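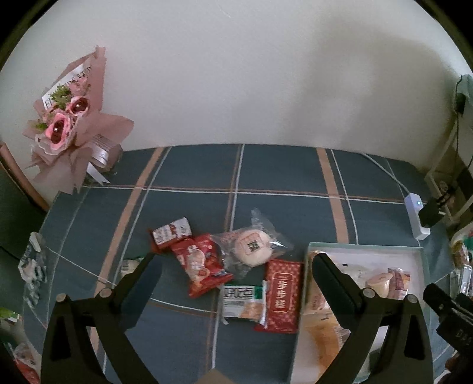 Chapter 5
Choosing What to Pick Up First

I used to think grasp planning was the hard part. You find the object, you find two good places to put the fingers, you close them, done! Then I spent a March in Husterport trying to get a planner to clear a table of packaged snacks, and I found out that my lovely grasp code was waiting around most of the day for a different piece of software to make up its mind.

That other piece is the subject of this chapter. I'll call it the selector. Its job is small enough to say in one line: given everything the perception code thinks is on the table, pick one thing to go for next. You'd be amazed how much trouble fits in that line.

Think about a tabletop in an ordinary home. There's a bun in a clear bag, a foil pouch lying crooked beside it, a couple of printed packets, a shallow box with more wrapped baked goods inside. The tablecloth has a plaid pattern with stripes on it, and a segmenter loves to mistake a stripe for the edge of a packet. Clear wrap is worse. Depth cameras often see straight through it, so the bag goes missing and you're left with a bun that seems a bit smaller than the space it takes up. And then an empty wrapper gets reported as a perfectly good snack (mine did this all the time).

My first selector just took the object with the highest detection score. It was 14 lines of code and I was very proud of it. It went for flat, boldly printed packets every single time, since those are easy to recognize, and flat packets are miserable to pinch. Easy to see and easy to grab are two different numbers, so please keep them in two different variables. I mean it! Half the bugs in my old Clundholm code came from multiplying them together too early.

We'll build three selectors in this chapter, all of them in Stullska, the little planning library you installed back in Chapter 3. The first is the greedy one I just made fun of. The second adds a cost for neighbors, so that an object with open space on both sides gets picked before one jammed against a box rim. The third one looks a step ahead and asks what the table will be like once the object is gone.

Before you read on, open the Arai practice set and load any one of the 20 tables. Write down the order you'd clear it in, by hand, on paper. Keep that list next to you, we'll need it in Section 5.2.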